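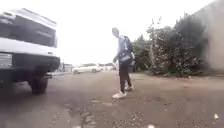 Road side at Taltumen, seen from the height where our Ultia works.

1/ I promised to write how we keep the Ultia running on the dirt road, so I start a thread. Four wheels, one computer, one camera in front, one person with a set of hex keys (me). Long thread, please have patience.

2/ The surface first, everything comes from it. Packed reddish-brown dirt, pebbles, gravel lying in patches. For a car it is nothing. For a machine with small wheels every stone is an obstacle, and the small stones are worse than the big ones. A big stone the planner goes around. A small one goes into the wheel.

3/ The odometer shows 863 km today. In this distance I changed the front left wheel bearing two times and the front right one time. The rear bearings are still the ones from Pletetent. I do not know why the left side suffers more. Maybe the slope of the road.

4/ How I check a bearing: robot on the stand, motor cable disconnected, turn the wheel slowly with two fingers. A good one is silent. A bad one you feel in the finger before you hear it. Then I hold the wheel at top and bottom and try to rock it. If it moves, I open it the same evening.

5/ For opening you need to remove 5 screws on the hub cover. They are in soft aluminum, so please, no electric screwdriver. I destroyed one thread this way and had to put an insert, which cost me a full afternoon.

6/ The seal is the real problem. The original one has a single lip, and fine dust goes under it. I use a double-lip seal now, same outer diameter, and I put a thin line of grease between the lips. First one opened after 341 km: the grease was dark, the bearing behind it clean. I was very happy with this!

7/ Camera. It sits low, so parked cars are mostly bumper and tire for it, and a person walking is mostly legs until they are farther away. The default settings of the detector were made with a higher camera. We had to teach ourselves again what is "normal" in these pictures.

8/ For example a person with the head down, like the one with the backpack here. You cannot expect that such a person gives way. In our settings any walking person has priority, and the Ultia must slow down early and stay slow until the path is free. It makes the trip longer. I accept it.

9/ Parked vehicles have their own rule. We keep a wide distance at the rear end, where people step out from behind. The first value I used was too small — the robot did not touch anything, but I did not like how it looked from outside, so I increased it.

10/ White sky is difficult also. When the cloud is complete and bright, auto exposure looks at the sky and makes the bushes and the shadow under the cars too dark. I limited the metering to the lower part of the picture. Two lines in the config file, and I was searching for them for one week.

11/ Lens cleaning: blower first, always. Then one drop of cleaner on the cloth, never on the glass. Then I check the focus with a printed target at the distance of 5 m, in the yard. If the edges in the target are soft after cleaning, the lens ring has moved from vibration. I turn it back, check again, and mark the position with paint.

12/ Battery tray. The rubber feet became hard in the cold and one crack appeared in the tray. The workshop in Nanayakkara printed a new one for us with thicker corners. It is heavier by 32 g, the robot does not care.

13/ My list after each day outside:
— brush the wheels, look for small stones between rim and hub
— rock test, all four wheels
— blower on the lens and on the fan intake
— pull each connector softly
— copy the logs before charging, not after

14/ The last point I learned badly. The charger restarts the computer when it is plugged in, and the log of the day was gone. Pletetent says it will be corrected in the December update. Until then there is yellow tape over the charging port with the word LOGS on it.

15/ Somebody asked if bigger wheels would not solve everything. They would help with the ruts, yes. But the motors get hot already on the gravel, and with a larger wheel they need more torque for the same start. I would change the gearbox first, and for this I have no budget.

16/ Still open: a squeak from the rear right side which I hear only in left turns. Bearing is fine, seal is fine, screws are tight. If you have an Ultia and you know this sound, please write me.

27/11/2022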